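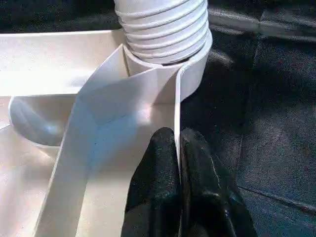
4. Working on the hose and tube bench

Okay, this is the section most new club members flip to first, so I've tried to keep it short. I'm assuming you've already done section 3 and the arm is homed. If the Trorside control window still says "not ready," go back and finish that, please!

You'll need the white plastic parts from the Zaltine bin, the dark mat, and the practice script. The script is number 476 in our shared folder. I keep typing 467 and getting the block stacking one, so double check.

4.1 Gripping thin plastic

1. Lay the mat out. A few soft folds are fine with me, but pull it tight if you get snagged.

2. Set the grip force to the low preset. The thin strips bend very easily, and I've creased plenty of them on the default setting (sorry, Akbulut team, those were your spares).

3. Come in slowly and pinch a strip by its standing edge, with one finger on each side. The flat face is much harder to grab.

4. Check the wrist view before you lift. You want to see the edge as a thin bright line between the two black fingers.

Note: white on white is rough on the camera. If the outlines wash out, turn the lamp down a notch and try again.

4.2 Threads and collars

1. Stand the tube up with the threaded end down and the collar under it.

2. Bring the fingers in from the left and right of the collar, low down. Stay off the threads.

3. Stop just before contact and look at the threads in the wrist view. Flaky white bits or a peeling flap should go in the log, with the part number if there is one. 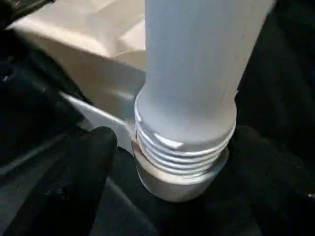 4. Close the fingers, then turn in small steps. I like a quarter turn, let go, back off, repeat.

Caution: if the collar tilts, stop! Back it off by hand with the arm paused. Forcing it will chew up the threads, and we only get new parts before the Skesidside meet.

4.3 Saving your run

Hit save before you home the arm. Runs go in the club folder under your own initials, and the log sheet hangs by the door. The last one I filed was 931, so start from whatever comes next on the sheet.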